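Category: News / Furniture & Workspaces

Wellus Brings Back the Plain Table, With Apologies to Everyone Who Bought the Other Kind

IRKDALE – Wellus, the maker of tables and desks for offices, schools and workshops, today announced the Clivumus range, a family of flat work tables that do not rise, fold, charge a phone or remember your preferred height. They stand on the floor and hold things up. Orders open Monday.

The range comes in 18 sizes, all of them rectangles. The company spent most of the past two years being asked for kidney shapes, petals and something a client described as "a friendly trapezoid." It made several of those, and it still has several of those, at a price the sales team would be glad to discuss.

"Our last big launch had an app," said Thư Tiêu, head of product at Wellus. "You had to update the table. I stood in a customer's office for most of a morning waiting for a desk to restart so that a man could put his sandwich on it. I went home and wrote the first page of the plan for Clivumus that evening."

That first page, according to Tiêu, consisted of the word "flat" and a drawing of a table. The second page was about legs and ran longer.

Clivumus tables are sold in three widths of leg and two heights, one for sitting and one for standing. Customers who cannot decide between sitting and standing may buy both tables, an option Wellus fully supports. Each top can be ordered with square or softened corners. The softened corner was added at the request of the company's own warehouse staff, who had been meeting the square ones at hip level.

Color took longer than anyone had planned. Wellus began with 69 samples, most of which were white. They were taped to a wall in the Irkdale showroom and judged in morning light, in afternoon light and under the ceiling lamps, which made all of them look like oatmeal. The final list has four: chalk, gray, dark green and a pale cream called Hứa, which leans a little toward green if you look at it long enough. The showroom staff have looked at it long enough.

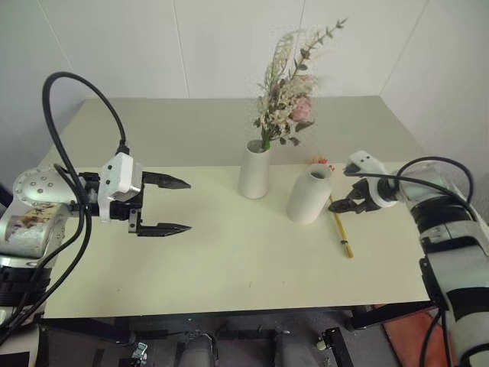

Pale cream tabletop against a plain white wall.

"People are nervous about cream," said Tiêu. "They think of their grandmother's kitchen, or a hospital. Then they put a sheet of white paper on it and find they can read the paper without squinting. A bright white desk under office lights is like working on a snowfield. I had one for six years and I own a lot of eye drops."

Delivery has been simplified too. Tables arrive in two boxes, one for the top and one for the legs, and the boxes now travel together – a change that existing customers had suggested in writing, some of them more than once. Assembly calls for a single hex key, supplied. A second hex key is supplied for when the first one goes wherever hex keys go.

The instruction sheet has been cut to one side of paper and uses words. Earlier Wellus instructions relied on a cheerful cartoon figure whose facial expression was the only clue that a step had been done wrong. The figure has been retired with full honors and appears on a mug.

Wellus will continue to support its height-adjustable desks, including the app, and will go on selling spare motors and controllers to owners who like them. There are a good many such owners, and the company would like it known that it hears from them often and reads every message. Replacement feet, end caps and bolts for the new range will be sold singly as well as in sets, so that a customer who has lost one bolt will no longer have to become the owner of two dozen.

The Irkdale showroom will have all four colors and both heights on display from Monday, opening at 9 a.m. Visitors are welcome to bring their own chair, laptop or sandwich. Trade customers can ask for top samples in any finish, including discontinued ones, and are gently encouraged to ask for the discontinued ones.

Schools and nonprofits ordering 18 or more tables can have them delivered and assembled by the Wellus crew, who will also take away the packaging. Old tables can be collected on the same trip if arranged at the time of ordering. Trapezoids will be accepted, with understanding.

About Wellus
Wellus designs and sells tables, desks and benches for workplaces and classrooms. Its main office, showroom and warehouse share a building in Irkdale, along with the mug.

Press contact: Wellus press desk, Irkdale. The press desk is a Clivumus, sitting height, in dark green.

Last updated: June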